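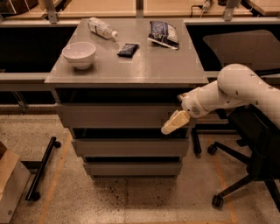 The drawer cabinet in our corner, with the bowl, bottle and snack packets on top

From: Shengli Xiong
To: Kukollow list
Subject: Re: What to put in for next year?

Hello Spyros, and hello everyone,

On 19th January Spyros Zacharopoulos wrote:
> Before I send the budget round: do we want a second arm from
> Endutix, or would the money be better spent on fingers and
> furniture? I have 349 left in the small items line.

Thank you for asking before it was all settled, it's much appreciated! My vote is for fingers and furniture. A second arm is a lovely thought, but then we'd need another bench, more floor marked out and somebody to look after it, and I can't see where the hours would come from.
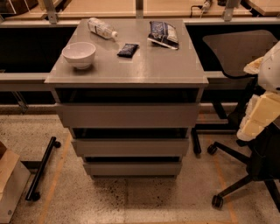

What I'd like is another chest of drawers with plain fronts and no handles, as the arm has to get its fingers in under an edge and I want to try that on more than one make. Msimang quoted me 200 for one, delivery included. I'd put 100 towards spare gripper fingers, and 14 would cover more orange floor tape (we do get through it). That leaves a bit over for bowls and snacks, and I promise the snacks are for the tabletop work.

Caren, could you ask Endutix how long they hold their prices? If it's only to the end of January we had better get a move on.

All the best, and do shout if I've added up wrong,
Shengli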